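Date: 14/01/2022
Subject: Re: [teleop-tasks] spoon to mug, how are you all starting it?

Quick one before I lose the afternoon.

> We're on Kukach now and trying to get the spoon task going with the
> puppet arms. Half our demos die at the pickup. Operator closes on the
> handle, spoon spins, then they spend forever fixing the angle in the
> air. Do you throw those out or keep them? And are you laying the spoon
> flat on the table or what? Also how long is a normal episode for you,
> ours run long and the policy seems to learn mostly waiting.

Flat on the table was miserable for us too. Fingers scrape, operator gets nervous, slows way down, and you get exactly the waiting you're talking about. We quit doing that. Spoon goes up on two wood blocks now, bowl on the back one, shank across the front one, so there's air under the metal between them. Handle end can hang down to the table, doesn't matter. Grab at the gap, not at the handle. The pink handle is round and it rolls in the fingers, thin metal part much less.
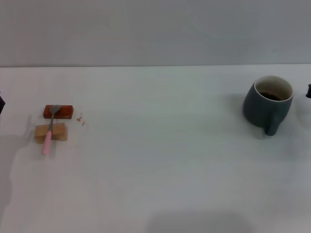 Then it's lift straight up, over to the mug, tip the bowl down, lower, let go. Tell people to do the tipping on the way across and not to stop over the mug to do it. That one change took our episodes down to 300 steps, give or take nothing, becuase we cap it there and anything longer gets cut from the set.

On keeping the bad ones. Spins where the operator recovers in one move, keep. Spins where they put it down and start over, we drop. Tried keeping everything on the Ostley set and the arm picked up this habit of setting the spoon back down for no reason. Took a while to find. The Sudico people kept theirs and say it's fine but they have a diferent gripper and way softer pads, so who knows.

Numbers since you'll ask: 3,943 recorded, 3,418 left after the cut. 7 operators. Wish it was fewer, styles are all over the place. One always comes in from the left, the rest come from above, and you can see it in the rollouts, arm sort of dithers between the two. If I was starting again I'd pick one approach and write it on the wall.

Other stuff, no order:

- move the mug between episodes. Also turn it. We left the handle one way for the first batch, dumb
- move the blocks less than the mug, an inch or two is plenty early on
- start recording when the operator's hand is already on the leader arm, otherwise you get dead frames up front
- slow on the way down. Fast lowering looks ok on replay, then the policy clips the rim

Haven't tried any of this on Shawky yet, the latency there is worse and I don't want to guess. If someone has, please post your settings.

Will send the trimming script Monday if I remember, bug me if not.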